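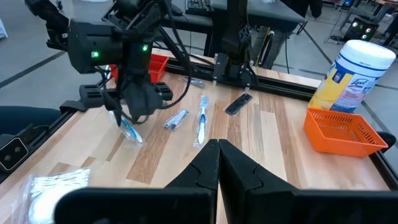
Honkanen wrote:

> We have read through the Isa collection notes and are not convinced by the
> toiletries task. Clear packaging is hard on the wrist cameras. Half the
> object is glare and the other half is whatever lies behind it. Our proposal
> is to unwrap everything, collect on bare objects until the policy is
> stable, and bring the bags back in later as a fine-tuning set.
>
> Separate question: why are operators allowed to lay the items out
> themselves? On our side a script prints a layout and the operator copies
> it. We get even coverage of the table and can say so in the report.
>
> Last, we would like to drop every episode with a failed grasp before
> training. Please confirm that the export tool can filter on this.

Taking these in order.

1. Packaging

We tried bare objects first, in the early Prana sessions, and the policy did not carry over. A bare toothbrush is a rigid rod. A toothbrush in a bag is a rod inside a larger, soft outline, and the part the jaws meet first is usually plastic film. Operators change their approach to suit. They come in steeper, they close later, and they aim for the handle and let the film fold where it wants. None of that motion exists in the bare set, so fine-tuning has to undo one habit before it can teach another.

The glare complaint is fair. We looked at it and decided to leave it in. The Sanusell task is sorting packaged goods, and the lamps at their site are no kinder than ours. What we did change is exposure, which is now locked at the start of a session. Auto exposure was making the same bag look like a different object from one episode to the next, and that variation was of no use to anyone.

Please keep both kinds of item on the table. A nail clipper in its clear package and a remote control with no wrapper ask for quite different grasps, and we want both in the same episode where possible. Splitting them into separate sessions gave us a policy that seemed to work out which session it was in from the background.

2. Layouts

Printed layouts give even coverage of position. They gave us poor coverage of angle, and almost no near-contact cases. When an operator copies a sheet, the items end up parallel to the rails more often than they should. Everyone straightens things without meaning to.

The present rule is looser:

- Scatter by hand, do not place. If an item lands off the table, scatter it again.
- Long items must not all point the same way.
- At least one item should be within reach of both arms, so that the choice of arm is part of the demonstration.
- Baskets may move between episodes but not during one. Swap the orange and the red at every break.
- Large objects that are not part of the sort (a wipes canister, for instance) may stay on the table as distractors. Log them in the notes field. Do not use the same one for a whole session.

Coverage can still be reported. The item poses are recovered from the first image of each episode and the histogram is built afterward. If a region is thin, we ask for a short session aimed at it. We have needed to do so 3 times.

I would accept a mixed scheme if Honkanen prefers it: printed layouts for one session in three, hand scatter for the rest. Tag them, please, so that they can be separated.

3. Failed grasps

The export tool can filter on the grasp flag. I would ask you not to use it in the way you describe.

There are two different things under that flag. One is an attempt that slips and is then recovered by the operator. The other is an attempt that is abandoned, where the episode ends with the item still on the table. The second kind can go. The first kind should stay, and is probably the most useful material we have. Cotton swab bags slide when pressed, and a policy that has only seen clean lifts will close on air, carry nothing to the basket, and open over it with great confidence.

With recoveries included, the policy goes back for a second try. With recoveries removed, it did so only by chance. We trained both versions on the same split and the gap was plain enough that we did not repeat the comparison.

The flag will be split in the next release of the tool:

grasp_retry — slipped or missed, recovered in the same episode
grasp_abandon — not recovered

Old episodes will be relabeled from the gripper width trace. Expect errors on the thin packages, where the width at a good grasp is close to the width at a missed one. Those will need a look by eye.

4. Volume

The Isa set stands at more than 3,000 episodes after cleaning. I do not want a much larger one at this stage. I want the next batch to be less like the last. If Honkanen can run six sessions with its own stock of packaged items, bought locally and not shipped from us, that would help more than doubling what we already have.

Open item: cable slack. A loop that hangs low can enter the other arm's wrist view, and I would like to know whether you see it on your rig too. If so, send a short clip along with the joint positions and we will try to reproduce it before changing the routing.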